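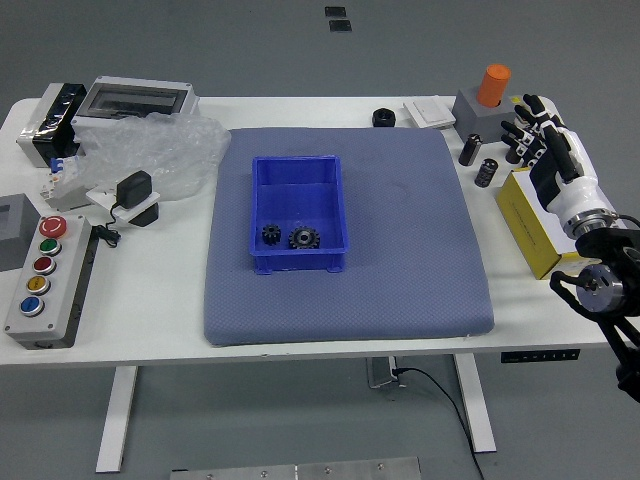 4.2 깔개와 통: 작은 부품은 어디에 사는가

홈 | 이번 호 | 지난 호 | 투고 안내 | 본문 | 그림 | 참고 문헌 | 인용하기

앞 절에서 우리는 작업대 상판을 '작업 구역', '대기 구역', '망각 구역'으로 나누었다. 분류의 이름을 두고 심사 과정에서 약간의 이견이 있었으나, 세 번째 구역을 달리 부를 말을 찾지 못해 그대로 둔다. 이 절에서는 작업 구역 안에서 작은 기계 부품이 머무는 자리, 특히 깔개와 통의 관계를 다룬다. 조사 대상은 Harnau 공동 작업장과 Gadell 실습동에서 기록한 상판 163건이며, 그중 깔개 위에 부품 통을 올려 둔 사례는 21건이었다. 비율로는 대단치 않지만, 이 상판들에 논의할 거리가 몰려 있었다.

그림 1은 Gadell 실습동의 흰 직사각형 작업대이다. 가운데를 청회색 깔개가 차지하고, 그 위의 파란 플라스틱 통 안에 검은 평기어 두 개가 나란히 누워 있다. 하나는 작고 하나는 크다. 통의 크기를 생각하면 세입자가 둘뿐인 건물에 가깝다. 본 연구의 부호화 지침에 따르면 이 상태는 '수납'이다. 지침은 통 안에 무엇이 있으면 수납으로 적도록 하며, 통이 얼마나 찼는지, 그 부품이 그 통에 있어야 하는지는 묻지 않는다. 예비 조사에서 두 번째 질문을 포함해 보았다가 부호화 담당자 간 일치도가 민망한 수준으로 떨어졌다. 무엇이 어디에 있어야 하는지에 대해서는 사람마다 확고한 견해가 있고, 그 견해들은 서로 만난 적이 없는 듯했다.

4.2.1 깔개의 지위

깔개는 가구도 아니고 공구도 아니어서 선행 연구의 물품 목록에서 번번이 누락되었다. 그러나 상판의 질서를 읽으려면 깔개부터 보아야 한다. 가장자리가 둥근 속 채운 깔개가 상판 한복판에 놓이면 주변 물건은 대체로 그 바깥에 둘러앉는다. 그림 1에서도 구겨진 투명 비닐봉지, 흰 소형 차단기, 작은 받침에 세운 검은 전원 어댑터가 모두 깔개 밖에 있다. 비닐봉지는 깔개의 왼쪽 가장자리 쪽까지 펼쳐져 있는데, 비닐봉지는 우리 자료 전반에서 경계를 가장 존중하지 않는 물품이었다.

면담에서 깔개의 용도를 물었을 때 가장 흔한 답은 부품이 구르지 않게 한다는 것이었고, 그다음이 상판을 긁지 않게 한다는 것이었다. 세 번째로 많은 답은 "원래 있었다"였다. 우리는 마지막 답을 기타로 처리하려 했으나, Harnau 쪽 응답만 놓고 보면 이것이 1위여서 독립 항목으로 승격하였다. 원래 있었던 깔개를 누가 들여놓았는지는 구매 대장에서 확인되지 않는다. 대장에는 같은 시기에 '기타 소모품'이라는 항목이 있으며, 이 연구에서 우리가 참조한 문서 가운데 상상력의 여지가 가장 넓었다.

Holness 배치 척도에서는 깔개를 '부드러운 경계'로 분류한다. 턱이나 칸막이처럼 물건을 막지는 않지만, 물건을 놓는 손을 잠시 머뭇거리게 한다는 뜻이다. 이 머뭇거림의 효과는 평기어처럼 납작하게 누울 수 있는 부품에서 뚜렷했고, 어댑터처럼 선이 달린 물건에서는 약했다. 선이 달린 물건은 선이 가자는 데로 간다. 상판 앞쪽에 느슨하게 감긴 검은 선은 그림 1뿐 아니라 조사 자료 곳곳에 등장하며, 부호화 담당자 한 명은 이를 '배경 식생'이라고 적었다가 지침에 맞게 수정하였다.

4.2.2 통 안과 통 옆

수납과 대비되는 상태가 '인접'이다. 통이 가까이 있는데 부품은 그 옆에 나와 있는 경우를 가리킨다. 같은 작업대를 기록한 그림 2에서 두 기어는 통의 오른쪽, 깔개 위에 있다. 작은 것이 오른쪽 위, 큰 것이 그 아래에서 약간 왼쪽이다. 통은 깔개의 왼쪽 절반에 놓여 있으며 안에는 아무것도 없다. 바닥을 가로지르는 턱이 있어 원한다면 둘을 따로 담을 수도 있는 통이다.
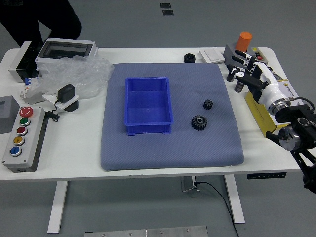
그림 2. Gadell 실습동 작업대, '인접' 상태. 평기어 두 개가 통 옆 깔개 위에 놓여 있다.

두 그림의 촬영 순서는 분석에 쓰지 않았다. 꺼내는 중인지 넣는 중인지는 한 장의 사진으로 알 수 없으며, 우리는 이를 아는 척하는 문단을 초고에서 두 번 삭제하였다. 대신 각 상태를 독립된 관찰로 두고, 통과 부품의 거리와 부품끼리의 거리를 따로 적었다. 인접 상태에서 주목할 점은 부품끼리의 거리이다. 통 밖으로 나온 부품은 넓은 상판을 두고도 서로 가까이 놓이는 경향이 있었다. 그림 2의 두 기어도 같은 깔개 위에 모여 있다. 반면 깔개의 위쪽 가장자리 너머, 상판 뒤쪽에는 육각 너트처럼 생긴 검은 부품과 벽 스위치판을 닮은 흰 사각판이 놓여 있다. 이 둘은 우리 분류상 대기 구역에 속한다. 다만 대기 구역과 망각 구역의 차이는 전적으로 시간의 문제이므로, 사진만 보고 매긴 이 부호에는 어느 정도의 선의가 포함되어 있다.

색도 언급해 둘 만하다. 검은 부품은 파란 통 안에서도 청회색 깔개 위에서도 잘 보인다. 실습동 이용자들은 통을 고를 때 색을 따지지 않았다고 답했으나, 같은 이용자들이 부품을 못 찾는 이유로는 색을 가장 먼저 들었다. Harnau의 검은 고무판 위에서는 사정이 달랐다. 그곳에서 작은 나사 하나를 찾는 데 60분이 걸린 사례가 일지에 남아 있으며, 찾은 장소는 고무판이 아니라 작업자의 소매 안이었다. 이 사례는 이상치로 처리하였다.

4.2.3 주변 물품의 분포

깔개 바깥의 물품은 크기와 무게에 따라 자리가 갈린다고 예상했으나 결과는 그보다 단순했다. 큰 상자는 구석으로 간다. 그림 1에서 반투명한 어두운 덮개가 달린 흰 분전함은 왼쪽 뒤 모서리에 있고, 그 왼쪽의 희고 검은 상자형 기기는 비닐 포장을 일부 두르고 있다. 포장이 남은 기기는 조사 자료에서 꾸준히 나타나는 유형이다. 면담 응답자 다수는 "곧 벗길 것"이라고 했고, '곧'의 길이를 묻는 후속 문항에는 응답률이 낮았다.

버튼이 달린 조작함은 구석 규칙의 예외였다. 그림 2에서 조작함은 상판 왼쪽 가장자리에 있으며, 빨간 버섯형 비상 정지 버튼 아래로 초록, 빨강, 노랑, 파랑 버튼이 한 줄로 이어진다. 버튼이 있는 물건은 손이 닿는 가장자리에 놓인다는 것이 잠정적인 설명이다. 연결되지 않은 조작함도 같은 자리에 놓이는지는 이번 자료로 가릴 수 없었다. 버튼의 용도를 물은 문항에서 비상 정지를 제외한 나머지 버튼에 대해서는 응답자마다 답이 달랐으며, 노란 버튼에 관해서는 가설이 특히 풍성했다.

4.2.4 한계

첫째, 수납이라는 부호는 관대하다. 100개가 넘는 부품을 쏟아부은 통과 기어 두 개가 누운 통이 같은 점수를 받는다. 둘째, 조사가 있다는 사실이 알려진 뒤 두 장소의 상판이 눈에 띄게 단정해졌다. 이 효과는 5월 한 달을 넘기지 못했으므로 분석에는 큰 지장이 없었다. 셋째, Đồng 분류표를 한국어로 옮기면서 '쟁반'과 '통'을 하나로 합쳤다. 두 말을 구분하려던 회의가 예정 시간을 넘겼고, 회의실 탁자 위에 있던 물건이 마침 그 둘 중 무엇인지에 대해서도 합의가 없었다.

다음 절에서는 같은 부호를 서랍에 적용한다. 서랍은 닫힌다는 점에서 관찰자에게 불리하고 사용자에게 유리하다.

관련 글
- 서랍 속의 상판: 닫히는 수납과 보고되지 않은 물품
- 공용 작업장의 케이블 정리 주기에 관한 일지 분석
- Holness 배치 척도의 한국어판 적용 사례
- 라벨은 누가 읽는가: Harnau 공동 작업장의 부품 통 표기
- 벗기지 않은 포장재의 체류 기간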